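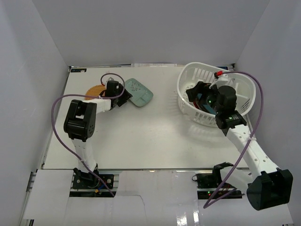 I want to repaint my hobby room in Brunham before January and can't settle on a color. It gets very little daylight, one small window, 16 feet by 9. The walls by the table are a plain pale gray now and the tabletop is white, and with the ceiling light on it all looks flat to me. Would a warm white help, or should I go darker?
Ayane Sugawara

Go warmer but stay light. Buy two sample pots, paint big squares on two different walls and check them at 8 in the morning and again at night. Change the bulb first, it's cheaper. If you want a color, take it from something you already like. I matched my kitchen to this plate.

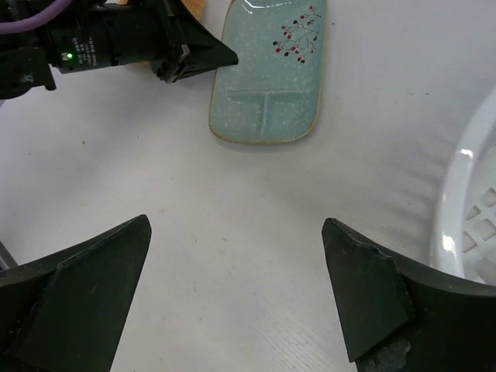 Blue-green glaze with the berry branch

I had the store mix it and went one shade lighter than the match. One gallon did two coats.
Žydrūnas Ķēniņš

Dark is fine in a small room. We did ours navy on a Friday and love it. Use a good roller and don't skip primer.
Rimkutė58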